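The Holub Number

By the time Fongchan Jaidee came back from lunch I had already decided I was going to lie to him, and I had a pretty good lie picked out too.

Okay, let me back up. We were doing server teardowns at Dramberg that January, me and Fongchan and the arm, and the whole idea of the project was that you could teach a robot to take apart old machines by showing it a ton of people doing it first. That was my half. Fongchan's half was the part I thought was nuts. He wanted to throw away most of what I'd collected! I had 2,309 demonstrations sitting on the drive, every one of them with my sore wrist in it, and he wanted to train on 700.

"Only the ones where you hesitated," he said.

I told him I don't hesitate.

"You do it all the time," he said, very kindly, and went to get noodles.

His theory (he called it the Holub cut, after his old dog, who would stand in a doorway forever before she went through it) was that the good information was all in the pauses. When I went at a screw fast and clean, the policy learned how to be fast. When I stopped a hair above the screw and shifted over a bit and then went in, it learned what being wrong looked like from up close. So he wrote a script that scored every run by how long I dithered, kept the worst 700, and trained on those overnight.

And I ran the comparison while he was out, because I wanted to be the one to see it lose. I'd set up 1,000 trials in the simulator for each version, mine with everything in it and his with just the dithering. I ate a granola bar and watched the two numbers climb. Mine got 611 retention screws. His got 804.

I ran it again with a different seed. I'm not proud of this. It came out 809.

So that was the lie: the job had crashed, sorry, so annoying, we'd have to start over Monday or whenever. I figured it would buy me a few days to think about how I'd spent my whole fall making 1,370 runs' worth of smooth, confident, beautiful garbage, plus a couple hundred more that were merely okay.

He came in with soup on his sleeve and said, "Well?"

"It crashed," I said.

He looked at my screen, where it very much had not crashed, and he didn't say one word about it. He just pulled the other stool over and asked if I felt like trying a real board.

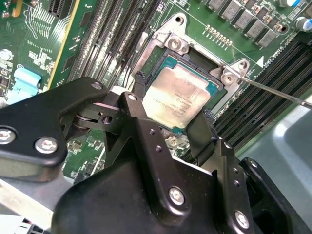
I'd never seen the thing be careful before. With my version it always went in like it was late for a bus, and I guess that was me, I guess that's how I look when I think somebody's watching. With his it slowed way down near the screw and waited, and I got this awful prickly feeling on my neck, because I knew that wait. I do it with keys. I did it on the porch at my mother's house on Jiltedach Street, all last summer, with my hand already up to knock.

"That's run forty-something," Fongchan said. "The one where you swore at it."

"You can't tell that."

"I watched them all," he said. "You think the script knew what a pause was? Somebody had to label the first batch."

I asked him how long that took and he shrugged and said most of the fall. Then he handed me the rest of his noodles, and I pulled up the log and changed "crashed" back to 804, and under notes I put both our names.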